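Cómo preparar una demostración de pinzas manuales para un día de puertas abiertas

En Rundorcombe abrimos el taller en septiembre y aprendimos bastante, casi todo tarde. Va el procedimiento que usamos ahora.

1. Elija una mesa redonda. El público se reparte solo y nadie discute por la cabecera.

2. Pruebe primero con algo blando. Un peluche perdona los apretones torpes – una taza, no tanto. 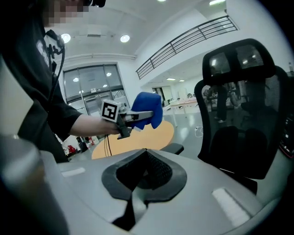 3. Limite los grupos a 5 visitantes y los turnos a 130 segundos. Siempre habrá quien pida uno más «para compensar»; sea firme.

4. Revise los marcadores antes de cada turno. Si alguien los tapa con la mano, el seguimiento se pierde y el ponente también.

5. Para la ronda a dos manos, deje sitio delante de la mesa y empiece despacio. Los de Drivden insistieron en ir deprisa y acabaron recogiendo piezas.
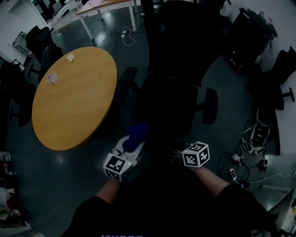 Ronda a dos manos: una pinza en cada mano, junto a la mesa redonda.

6. Guarde las pinzas antes de servir el café.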